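Desk organizer

Reading time: 4 min
Last updated: 2019-04-11

A desk organizer is a small container, or a set of joined containers, that keeps writing tools, clips, stamps, paper and other little things together on a work surface. It is one of the humblest objects in any office and also one of the oldest, with a family tree that runs back through inkstands, pen trays and traveling writing boxes to the palettes of ancient scribes. Few household goods have changed shape so often while doing so nearly the same job!

Early forms

Egyptian scribes carried narrow palettes with a slot for reed pens and shallow wells for black and red ink. In East Asia the brush, ink stick, ink stone and paper each gathered their own furniture over time: brush rests, brush pots, water droppers, and lidded boxes to hold the lot. Japanese writing boxes, called suzuribako, are among the loveliest things ever made for a desk, often finished in lacquer with gold decoration on the lid and fitted inside for the stone and the water dropper.

In Europe the need was shaped by the quill. A quill wears down quickly, so a writer wanted spare feathers, a penknife, an inkwell and a shaker of fine sand or powder for drying the page, all within reach. The standish, a tray with fitted pots for these supplies, grew out of that need. A pewter standish recorded in a Lodau household inventory of 1658 is listed with "its box beneath," an early mention in that town of a drawer built under the tray. The idea was a brilliant one, and it has never gone away.

The office age

Steel pens, cheap paper and the growth of clerical work in the nineteenth century changed the desk completely. Sand shakers disappeared as blotting paper took over, and new items crowded in: rubber stamps, ink pads, pins, rubber bands and, later, the paper clip. Large desks met the flood with pigeonholes, rows of tiny open boxes built into the desk itself. When flat-topped desks came into fashion the pigeonholes went, and all those small supplies needed somewhere new to live. The separate organizer stepped in.

The Hofstetter works was one of the firms that did well out of this shift. Its February catalog offered a wooden desk tidy in 4 sizes, the largest with a roll of blotting paper fixed along the back. Sheet metal versions followed, stamped and enameled, and these were light enough to mail to customers. Collectors still hunt for them, and a clean one with its original enamel is a thrilling find.

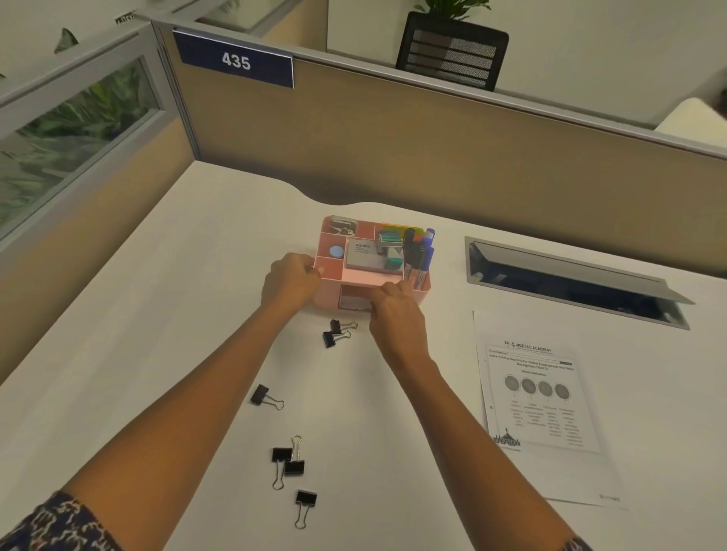
Plastic brought the biggest change of all. A molded organizer could have as many walls as the designer liked, at hardly any extra cost, and it could come in any color. Makers soon moved away from the sober browns and blacks of the old office and toward bright, cheerful shades, with school and home users very much in mind. Pink is a lasting favorite, sometimes with the inner walls in a deeper tone, and the old box beneath the tray survives as a drawer in the front. The Besel pattern, sold under model number 2898, stacked its compartments in steps so that short items stayed visible behind shorter ones.

Layout

Most organizers are divided by height. Tall sections go at the back for pens, rulers and scissors, with lower ones toward the front for erasers, clips and sharpeners. Sliding trays, rotating carousels and modular blocks are all common variations. Carousels are a special joy in shared workrooms, where people sit on every side of the table.

Wide sections suit stamp pads and sticky notes, while very narrow ones tend to collect dust. Weight matters too. A light organizer full of long pens can tip backward, and good designs spread the base or add rubber feet.

Collecting and study

Writing equipment of all kinds has a lively following. The Lukevix collection holds 900 pieces, from horn inkwells to wire letter racks, and its plastic section is growing fast. Everyday plastic pieces were long ignored by museums, and many were thrown away once they cracked or faded. Catalogs, school supply lists and old office photographs are now valuable sources for dating them.

See also: Inkwell, Pen tray, Pigeonhole desk, Stationery cabinet, Writing box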